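Training > Bench models > Suture pads > Larkside pad, flesh tone

Larkside suture practice pad, flesh tone

The Larkside pad is a soft tissue model for practising needle handling, thread control and knot tying on the bench. It is supplied in one colour and one firmness. The working face carries pre-cut incision lines, which can be closed, unpicked and closed again. The pad is for training use only and contains no animal material.

The same pad is used for hand instruments and for robotic needle drivers. For hand work it can lie flat on any table. For robotic work it should be fixed down, as the jaws can lift a loose pad when the thread is pulled through.

Dimensions and material

Length: 205 mm
Width: 90 mm
Weight and thickness: see the data sheet packed with each pad
Material: silicone, dyed through
Pads per box: 2

Because the colour goes all the way through, wear at the stitch holes does not show up as a change of shade. The surface has a slight tack when new. A light dusting of talc removes it.

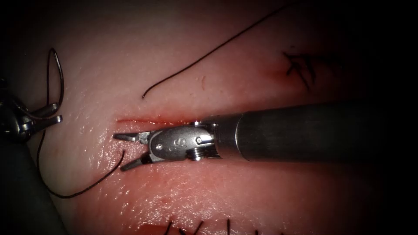
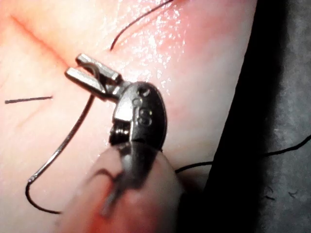 Needle driver jaws open over the practice surface. In the second view the lower jaw is at the end of a reddish-orange incision line.

Lighting

The surface reflects a strong lamp. Set the lamp to one side if the operator is working from a camera view, and check that the incision line can be followed along its full length before starting. Dark thread is easier to follow against the pad than pale or undyed thread.

Needles and thread

Use a curved needle with a cutting or reverse cutting point. Round-bodied needles will pass through but need more force, and tend to turn in the jaws. Braided and single-strand threads are both suitable. Enter at a right angle to the surface and follow the curve of the needle. Dragging it sideways tears the edge of the cut and shortens the life of the pad.

Service life

In bench trials at our Tusthorpe workshop, each incision line took more than 40 stitches before the edges began to split. Results vary with needle size and bite depth. Replace the pad when stitches pull out under light tension.

Cleaning and storage

Remove all thread, wash in warm water with mild soap and leave to dry flat. Do not use solvents or put the pad in an autoclave. Store away from sunlight, with nothing resting on top.

Fixing tray

The Gilbert tray holds one pad by its two long edges and screws to the bench. It is sold separately by Flarkico. Older trays with a single clamp do not fit this pad.

Technical questions: Corey Treloar, bench models.

Last updated: 06/02/2026
Shares: 2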